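Week six of the manipulation class, and the scripts finally got swapped out

Our project course at Nellovholm runs on a simple deal: every group gets bench time with a two-arm cell, a task card, and a deadline. The first five weeks were scripted motion. You write waypoints, you run them, the arm goes where you said, and if the object is somewhere else, that is your problem. From week six on we are allowed to train a policy from recorded runs and hand it the controls. This post is mostly notes on how we set that up, written down before I forget the details.

The task card reads "put the loose items away in the bin." The items are a light blue translucent container and a purple marker. The card says nothing about order or about which arm to use. It also says nothing about how the container should end up, and that caused more arguing in our group than anything else. We settled on a plain rule: if it is inside the walls, it counts. Standing or lying makes no difference.

Setup notes, for whoever gets the bench next term:

Brown top, matte. Keep it that way. One group brought a glossy mat in week three and their depth readings went bad until they took it off again.

Bin is clear plastic. This is harder than it sounds. The walls reflect the room lights, and the detector we inherited (a package called Karnov, written by a group two years before us) treats the near wall as open space in one run and as a solid block in the next. We stopped using its bin outline and now feed the raw camera views to the policy instead.

Power supplies stay on the side shelf. Do not restack them to make the cables look neater. We did that on a Monday and spent the rest of the session finding the plug we had pulled loose.

Base lights should be green before you start a run. If they are not, restart the controller before touching your own code.

Recording is slow work. Each run is a short episode, and we reset the table by hand between episodes, moving the bin and the items a little each time so the policy does not learn one fixed layout. Our first batch was 16 episodes, which was enough to check that the files were saved in the right format and not enough for anything else. The batch we are training on now has 500. The target for the end of term is 1,000, and at our present speed we will need both of the evening slots.

Views from the fixed cameras, blue item and bin:

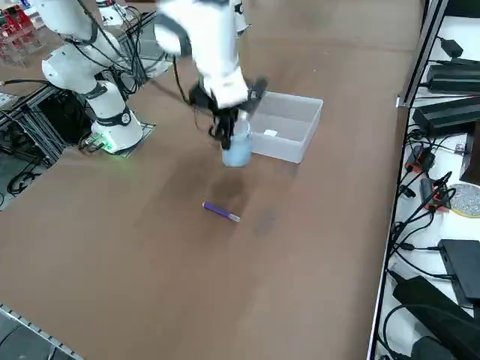
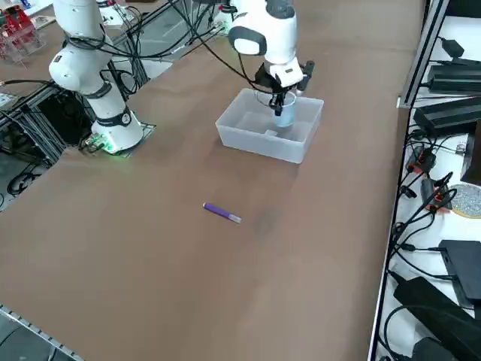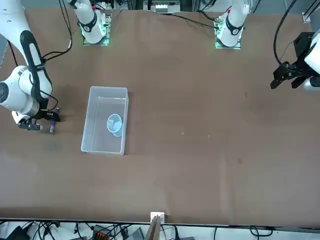

Why put away the light blue container before the marker, when the marker is the smaller and lighter of the two?
Because the container takes up most of the free space in the bin. Placed first, it has the whole floor to land on and the marker can go into whatever gap is left. Placed second, it can come down on top of the marker and tip over the wall.

The order is not written into the policy anywhere. It comes from the recordings, as we agreed to do every episode the same way. I was against this at first, on the grounds that it gives the policy less variety to learn from. I changed my mind after reading through our early logs, where the order was mixed and the arm would sometimes stop halfway between the two items and drift.

The marker is still the weak point. It rolls if a finger touches it off center, and a grasp on the cap end slips more often than a grasp on the body. We tried closing the fingers more slowly, which helped a little. The Asante group, who have the bench after us, wrapped their marker in a strip of tape. That is allowed under the rules, but I would like to see how far we get without it first.

Training runs overnight on the shared machine, Arnoretti, which is also used by the vision class. If the queue is long – and in March it is always long – the job starts in the morning and we lose the session. I have moved our job script to save a checkpoint every 2 hours so a killed run is not a total loss.

Next on the list is the second arm. Handing the marker from one gripper to the other would let us reach the far corner of the table, and so far we have only simulated it.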